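Paid call: parents who had their first kid young, for a money and family diary project

Posted Aug 8, 2024 in Work With Us, Family Finance by Wafula Swai

OK so quick one, typing this between school pickup and a call. We need people.

Molletik is a small personal finance blog, two of us plus a part-time editor. Starting in September we're running a series called the Rweyemamu Diaries (named for the street I grew up on, long story). Real households, real budgets, written up month by month. No gurus. We want to see what families earn, what they spend, and what they fight about at the kitchen table.

Who we're looking for

Parents or step-parents who had a first child before 25. Any income. Married, single, separated, living with your mom, all fine. You need to live in the US and handle at least part of the household bills yourself. Debt is fine. No debt is also fine – we got a lot of debt stories in the July round and could use a few from the other side.

You don't have to be a good writer. You do have to be willing to write down what you spend, even the dumb stuff. Especially the dumb stuff.

What you'd do

Keep a spending diary for 69 days. Phone notes, spreadsheet, back of an envelope, whatever you'll stick with. Send it over once a week. Bank screenshots not needed and please don't send them.

Three phone calls with me, 40 minutes each. One at the start, one in the middle, one at the end. Evenings OK. Kids yelling in the background OK, mine will be.

One short piece at the end in your own words, on anything you'd change about how your family handles money. A page is plenty. We'll fix the spelling.

If you have a partner they need to know your doing this and agree to it. We will ask them.

Pay

$763 total. Half after the first call, the rest when the final piece comes in. If you drop out partway you keep the first half, no hard feelings. Paid by check or direct deposit through Zellel, who do our bookkeeping. You'll get a tax form from them if you need one, so keep an eye on your mail in January.

Privacy

First names changed. Town changed. Employer left out completely. You read everything before it goes up and can cut any line you want, up to the day before it posts. After that it gets harder, the email version will already be lined up and it goes to 992 subscribers. Kids' names and faces never appear, that one isn't up for discussion.

How to apply

Use the contact form and put DIARY in the subject line. Tell us:

Your age, and how old your kids are
Who lives in the house
What you do for work, roughly
One money decision you made in the past year and how you feel about it now

Keep it under a page. No resume. If you applied in July through the Uvico parents' board you're still in the pile, no need to send it again unless somthing big changed (new job, new baby, moved).

We'll pick the households by the end of the month and write back to everybody either way. Might take me a few days – summer break, small house, one laptop. 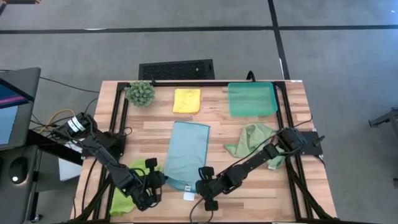

Couple more things. We can't take anyone who sells financial products, sorry, had a problem with that last time. Past guest writers can apply. And if this isn't for you but your sister or your buddy from work would be great at it, send them the link. Questions go in the comments, I check those at night.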